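Threads > Hardware > Graphics cards

Siu-ming Siu -- December
2 min read

Right, a few posts on the Zorneo card rumours, as my replies are full of them and I'd like to get it all down in one go.

The short version: Hitmont was meant to be launching the Zorneo 600 in the spring. A couple of shop listings have popped up with it in stock well before that, and now everybody is convinced it's been pulled forward. I'm half convinced myself!

The listings don't agree on much, mind. One has it with a two-slot cooler, the other has a great fat thing with three fans that I'm fairly sure is just the picture from last year's card with the sticker changed.

Memory is where it gets interesting. Both shops say 48 GB, and that's a daft amount for a gaming card. My guess is somebody has copied the line from the workstation version (the Aranda one, same chip, different box) and the real figure is a good bit lower.

Power draw is another odd one. I've seen over 600 watts quoted, and people are already telling each other to buy new power supplies. Please don't! Wait for somebody to put one on a bench with a meter on it.

I went through this with the last Gavemitz launch. Bought a huge power supply on the strength of a leaked slide, and the card came out sipping far less than the slide said. Lovely power supply though -- still using it.

Speed, then. The number going about is 30 per cent quicker than the current card, from one benchmark run, with no word on drivers, resolution or what else was in the machine. I can get that sort of swing on my own PC by opening a window.

What I would believe is the bit about the cooler being quieter. The current one whines like anything under load, Hitmont have had plenty of grief for it, and a new fan design has been mentioned by people who've been right before.

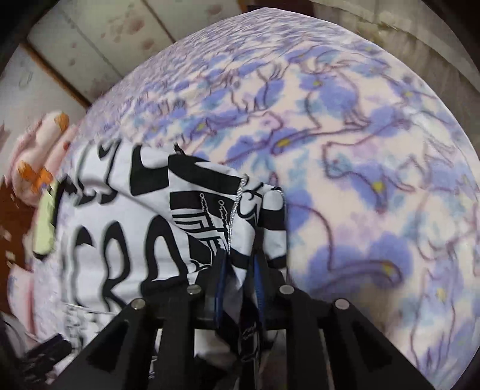 So should you hold off buying a card now if you're after one for the holidays?

If yours still runs what you play, wait for the proper reviews. If it's died on you, get the current one at a decent discount and enjoy it, the new one will be hard to find for weeks anyway.

Price is the big blank. The shop listings both have what look like placeholder prices, all nines, so I'm ignoring those completely.

Oh, and a few of you asked about the small version for compact cases. I've heard 2 models are planned, with the little one coming later, but that's from a single forum post so treat it as gossip.

Will add to this thread if the listings change. One of them has already lost its photos since I started typing.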